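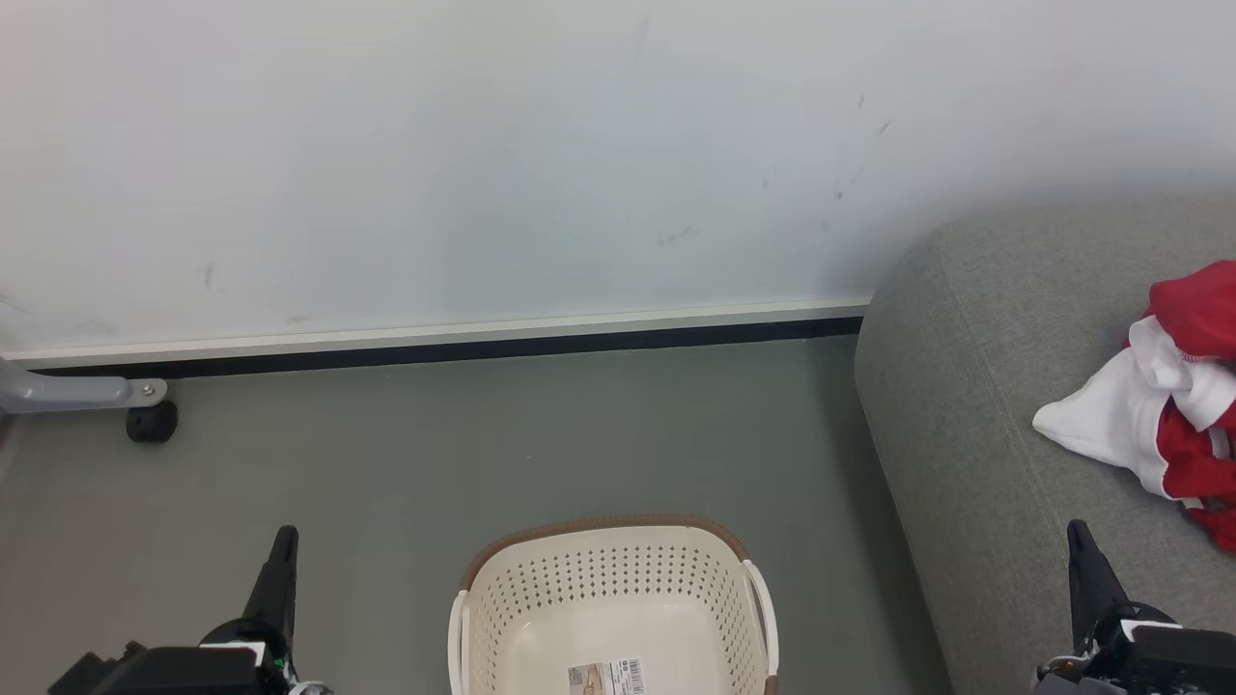

Lieven Martens lleva desde enero repitiendo que el problema de la ropa nunca fue agarrarla: lo difícil, insiste, es saber dónde está la cesta cuando alguien la ha movido un palmo. Los resultados que el laboratorio Privholm presentó el 25 de septiembre de 2018 le dan bastante la razón, y son de los más bonitos que hemos visto este año en manipulación doméstica.

El método se llama Zekirness y parte de una idea sencilla. En lugar de aprender los movimientos de los brazos respecto a la base del robot, la red los aprende respecto al borde superior de la cesta. Si la cesta se desplaza o gira, todo el plan se desplaza y gira con ella, sin recalibrar nada y sin volver a entrenar. El sofá donde espera la ropa se trata igual, con su propia referencia, y el sistema va pasando de una a otra a medida que la prenda viaja.

Para entrenarlo, el equipo grabó 3.236 demostraciones en las que una persona guiaba los dos brazos a distancia. Son muchas horas de coger y soltar camisetas (¡y de volver a sacarlas de la cesta para empezar otra vez!), pero todas se hicieron con el mismo montaje y con piezas corrientes: servomotores comerciales, pinzas de dos dedos y cámaras pequeñas.

Después llegó lo interesante. En las pruebas, alguien cambiaba la cesta de sitio entre un intento y el siguiente, a veces pegándola al sofá y a veces girándola hasta dejar las asas en una orientación que no aparecía en los datos. De 380 intentos, el robot completó 342 con la prenda entera dentro, sin mangas colgando por fuera. El controlador anterior del laboratorio, sometido a las mismas condiciones, se quedó en 175. Es casi el doble, con los mismos brazos y los mismos datos.

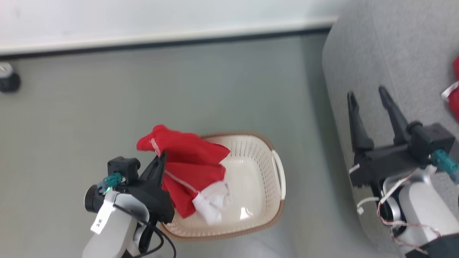
Una de las pinzas sostiene una prenda roja sobre la cesta mientras la otra permanece abierta.

El momento de soltar tiene su propia historia. Una camiseta que cuelga de un solo punto se estira, se dobla, se apoya en el fondo o se engancha en el borde, y cada caso pide una altura distinta. Zekirness no intenta simular la tela. Lo que hace es estimar qué parte de la prenda ha quedado por dentro del contorno de la cesta y qué parte queda por fuera, y baja o corrige el brazo hasta que la segunda es lo bastante pequeña. Entonces abre los dedos. Si la estimación no mejora en unos segundos, levanta la prenda y lo intenta desde otro lado.

Ese segundo intento es una delicia de ver. En los vídeos que acompañan al trabajo, el brazo se detiene, sube un poco, avanza en diagonal y vuelve a bajar con una seguridad que no esperábamos de unos servos tan modestos. Los autores explican que nadie programó la corrección en diagonal: aparece en las demostraciones, porque los operadores la hacían sin darse cuenta.

La estimación combina dos puntos de vista. La cámara de la cabeza ve la cesta desde arriba y da la posición general; la de la muñeca, mucho más cercana, afina los últimos centímetros. Cuando los propios dedos tapan el borde, el sistema mantiene la última posición fiable y espera a recuperarlo. En las pruebas sin cámara de muñeca los aciertos bajaron claramente, sobre todo con prendas pequeñas como calcetines.

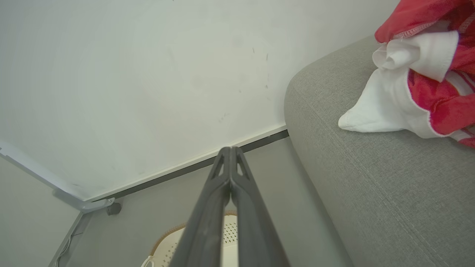
A Wim Van Acker le parece que el mérito está en haber renunciado a un modelo perfecto de la tela, y cree que la misma receta debería servir para bolsas, cajones abiertos y cualquier recipiente con un borde reconocible. También pide prudencia con las cestas flexibles, las de tela, que cambian de forma al llenarse y confunden a la red.

El propio artículo lo reconoce. Los fallos se concentran en dos situaciones: la prenda que sale del montón arrastrando a otra y la cesta ya tan llena que el borde desaparece bajo la ropa. Para la primera, el laboratorio está probando que el brazo libre sujete el montón mientras el otro tira. Para la segunda todavía no hay una propuesta firme.

La empresa Peeters, que colabora en el proyecto, quiere incorporar el método a Citerum, su plataforma de dos brazos para centros de investigación. No hay fecha, aunque sí la intención de publicar antes las demostraciones completas con sus anotaciones, una noticia estupenda para los grupos que no pueden permitirse grabar tantas por su cuenta. La siguiente ronda de ensayos será con toallas grandes, que hay que coger con las dos pinzas a la vez.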